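Chapter 6
Setting Up a Two-Arm Cell for Small Assembly

What you should be able to do after this chapter

Explain why a risk assessment is written for a task and a place, and why it has to be redone when either one changes.
Write a parts layout that another person can repeat.
Set working limits on grip force and speed, and record them.
State who may enter the work area, and when.

Terms used in this chapter: work area, shared zone, protective stop, hold point, layout sheet, near side, far side.

6.1 A short case

In September the training shop at Tulley took over an assembly job from its sister site. The job used two arms working from one side of a table, and the parts were light plastic pieces printed in house. The sister site sent over a risk assessment, a program, and a parts list. Leobardo Palacios, who ran the shop, filed the assessment and had the cell running the same afternoon.

The parts list called the job Stendora and gave it work order 3316. It did not say where the parts went on the table, which way they faced, or how hard the grippers should close. The first operator laid the parts out one way and the second operator laid them out another way. On the second shift an arm closed on a part that was turned end for end, pushed it across the table, and went into a protective stop. No one was hurt. The operator reached in, straightened the part, and pressed restart with one hand still over the table.

When Rocío Bañuelos reviewed the stop, she wrote up three findings. The assessment described a different room. The layout had never been written down. The restart rule was posted on a wall the operator could not see from the table. All three are ordinary findings, and you will meet them again in the exercises.

6.2 The assessment belongs to the task

A robot arm as delivered is only part of a machine. The gripper, the part, the table, the program, and the people nearby make up the rest, and the assessment has to cover all of it. An arm with modest speed and rounded surfaces can still be a hazard if it carries something sharp or if it can press a hand against a fixed edge.

With two arms there is an added question. Each arm can be safe by itself while the pair is not. Look at the space between the arms, at the space between each arm and the part, and at what the second arm does when the first one stops. In most assembly work both should stop together. If one arm is holding a part when that happens, decide ahead of time whether the gripper stays closed or opens. For light parts, staying closed is usually the better choice – a dropped part invites someone to reach for it.
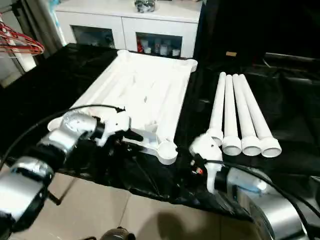
Do both arms have to be stopped before a person straightens a part on the table?

Both arms must be at a standstill and held there by a safety-rated function before anyone reaches in, even if only one of them is near the part. A paused program does not meet this rule, as it can resume on a signal from somewhere else in the cell.

6.3 The layout sheet

A layout sheet shows where each part sits before a cycle starts. It is a one-page drawing, made from above, with the operator's position marked. A good sheet gives the following.

The position of the main part, measured from two edges of the table.
The direction each part faces, given as near side or far side. Do not use left and right alone, which change with where a person stands.
The spacing between like parts. At Tulley the spacing was set at 20 mm after the review.
The surface the parts rest on, and how it is fixed down.

The last item is often skipped. If a cloth or mat covers the table, it should be flat and fastened wherever a gripper works close to it. A loose fold can be picked up along with the part, and it can shift everything else on the table when it moves. Coverings should also be checked at the table edge, where people brush against them.

Cables get a line of their own on the sheet. A cable that runs along the outside of an arm needs enough slack for the full motion, with no loop wide enough to catch on a part or on the other arm. Move each arm slowly through its whole range before the first run and watch the cable, not the gripper.

6.4 Limits and records

Set grip force by trial, starting low. Raise it in small steps until the part is held through the fastest motion in the program, then stop. Printed parts vary from batch to batch, so repeat the trial with each new batch. The shop ran 200 cycles at the final setting before it signed the sheet, and it logged each dropped part.

The record for a cell should have the program number, the force and speed limits, the date of the last trial, and the name of the person who approved them. Tulley keeps these in a binder made by Lozano that hangs beside the stop button, with a copy in its Zurgate maintenance files under entry 2631. Either place would do. What matters in an audit is that the two copies agree.

6.5 Who may enter, and when

Section 6.6 covers marking the work area on the floor. Before reading it, write down for a cell you know the names of everyone who went inside the work area during your last shift, and the reason each one had for being there. Keep the list. You will need it for Exercise 4.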